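Poltar Drying Rack, Folding, Floor Standing

Home / Laundry / Drying Racks

In stock. Ships in 2 days.

Updated 2021-08-29

Back in stock finally. The Poltar is the rack we sell most of, small apartments mainly. Folds flat, goes behind a door or down the side of the washer. 16 rails, 5 of them on the fold-out wings. Powder coated steel, white or gray. Rubber feet, replacable.

Works for: shirts, towels, kids stuff, sheets if you double them over. Not for wet rugs – the wings will bend and we don't cover that.

Setup: pull the legs apart till the brace clicks. Lift wings, swing the struts under. No tools. If the brace is stiff the first few times, a drop of oil on the hinge, wipe off the extra.

Drying tips, since people email. Shake everything out before it goes up. Leave a rail free between heavy things. Turn dark and bright cottons inside out if the rack is near a window, they fade. Thick seams and collars dry last so check those before you fold anything away.

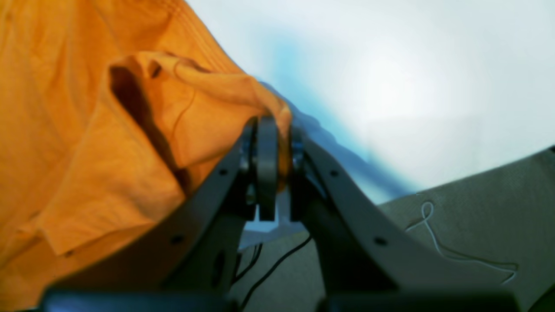 Towels go over 2 rails, not one. Makes a tent, air gets in the middle. Hoodies upside down, hood hanging loose.

Fits the Fodex clip hanger set and the Achari sock rail (both sold seperately). The old Dusovden wheels do not fit this version, different leg width. Please check before ordering, we get a lot of those back.

Returns: 16 days, folded, in the box. Spare feet and struts always available, send us the color and which side.

Questions about parts or bulk orders – Saranya Rao, use the contact form and put "Poltar" in the subject. Next delivery of the gray ones is October.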